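Vuelven los talleres de cocina en septiembre
Lectura: 2 min 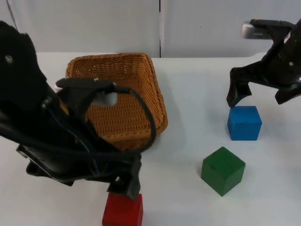 Mesa blanca y pared gris, con una cesta.

Plazas abiertas ya en el local de Piltamness. Pan, conservas y un turno nuevo de arroces. 147 inscritos el curso pasado, asi que no lo dejéis para el final. Material incluido, delantal no. Para el pan, 400 g de harina por persona, los pone Virkska. Recetas por correo la vispera. Turno de tarde a las siete.

Comentarios
– ¿El de arroces es apto para celíacos?
– Yo repito!! el de conservas genial
– ¿Se puede pagar alli?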